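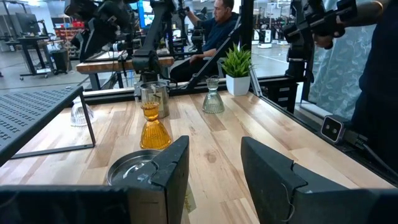 Amber dripper, steel pitcher, clear dripper at the back. The glass cup lives under the shelf.

How to set up a pour-over corner you will still be using in August

Most coffee corners fail the same way. Somebody buys a dripper, then a nicer dripper, then a jug, and within a month the lot has migrated to the windowsill and they're back on instant. I did this twice before I moved everything to one end of a butcher-block top and gave it some rules.

What you need

A stretch of worktop, ideally wood. Glass sounds less alarming when you put it down on wood.
A dripper. I have two, one amber and one clear, both ribbed. You need one. I know.
A steel pitcher with a spout.
A low shelf on legs. Mine is black metal with rows of small holes punched in it.
A cup, obviously.
Paper filters that fit. Check this in the shop and save yourself an evening with scissors.

Step 1. Clear the lot off

Everything, including the thing you think belongs there. Wipe the wood with a barely damp cloth and dry it straight away. If it looks thirsty, oil it tonight and make coffee somewhere else tomorrow. Kausar Jadoon oiled hers and brewed on it an hour later, and reported notes of linseed.

Step 2. Shelf first

Stand the shelf at the side you don't pour from. Right-handed people want it on the left. Push down on each corner, and if it rocks, fold a bit of filter paper under the short leg and tell no one.

Step 3. Put the dripper in the middle

The one you use every day gets the open space. Keep the pitcher directly behind it, near enough to grab without leaning. The second dripper goes further back on the right, where it can be admired by visitors and otherwise left alone.

Step 4. Cups upside down

Dust gets into everything, and a cup kept the right way up collects whatever falls through a shelf full of holes. Let it dry properly before you turn it over or you'll have a ring on the wood by lunchtime.

Step 5. Do a dry run

Go through the motions with no water. Reach for the pitcher, pour nothing, put it back. You will feel ridiculous. If your sleeve catches the glass, move the glass now, while it's all empty.

Keeping it that way

Rinse the dripper as soon as you've finished, as old coffee oils settle into the ribs and want a bottle brush later. Once a week, lift everything and wipe underneath. Post and keys are not coffee equipment, and if you let one envelope stay it will send for its relatives.

Comments (3)

Siu-ming Yen: Does the shelf mark the wood? Mine has bare metal feet.

Hina Swati: Stick felt pads on them, Siu-ming. I did and it's been fine.

Babar Kiani: Third dripper arriving tomorrow. Where does that go?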